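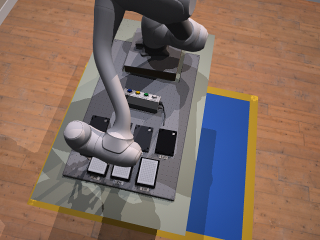

Endis Bench, simulated cell: arm, button box and plate positions.

Endis Plate-Handling Bench (simulated)
Equipment and methods, Cludinari Centre for Laboratory Automation

Overview

The Endis Bench is a rendered workcell used to train and test control policies for moving well plates between holders. It consists of a single arm mounted on a pedestal at the far end of a perforated plate, a four-button box, and labelled positions for plates and trays. The bench is available to Centre staff, enrolled research students and approved outside groups.

The Centre developed the bench for one question: how much does varied lighting and surface appearance in training help a policy that works mainly from a camera near the gripper? The layout of the perforated plate is held fixed during a comparison. Shadows, reflections on the benchtop and the colour of the surroundings may be changed from one episode to the next.

Method

Each episode starts with the arm at a set pose and a written instruction naming one plate and one destination. The policy receives an overall view and a gripper view, together with joint positions. It has 70 seconds to finish. An episode is scored as complete when the named plate is seated in the correct holder and the gripper has released it. A plate left resting on the rim of a holder is scored as a placement fault — it is recorded separately from a missed grasp.

Two training sets are supplied:

Set A: 300 demonstrations, fixed lighting
Set B: 300 demonstrations, varied lighting and surfaces

Both sets were recorded by the same operators through the Parkix teleoperation console. Users who wish to add their own demonstrations should store them apart from Sets A and B so that published results can still be compared.

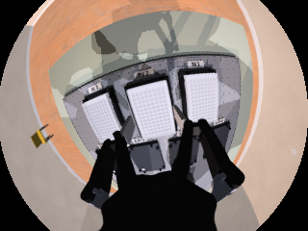
Page last modified: Jun 27, 2024

Gripper view and labels

The gripper view is wide and circular, with strong bending of straight edges toward the outside. It is passed to the policy without correction. In trials where the view was flattened first, the fingertips took up less of the usable picture and placement faults rose.

Holder labels in the back row read N3, N2 and N1 from left to right when seen from the gripper. The numbering should be kept in mind when writing instructions, as several early task files had it reversed. Labels close to the fingers are often partly covered or too blurred to read in this view, and policies should not depend on them.

Results to date

The test consists of 200 episodes under lighting conditions found in neither training set. The policy trained on Set A completed fewer than half. The policy trained on Set B completed most of them, and its remaining errors were largely placement faults at the two outer holders, where a plate appears smaller than the centre one in the gripper view. Missed grasps were uncommon for both policies.

These results apply to simulation only. A matching physical bench is being assembled in Room 421 of the Chong Building, and transfer trials are planned for August.

Included with access

Scene files and holder layout
Training Sets A and B
Test episodes and scoring program
Reference policy trained on Set B
User guide

Access and booking

Rendering time is booked through the Centre's equipment calendar under "Endis Bench". New users must complete the simulation induction before their first booking. Outside groups should send a short project summary to the Centre office and will be advised of any charges before access is granted.

Publications that use the bench should name the Cludinari Centre for Laboratory Automation and state which training set was used.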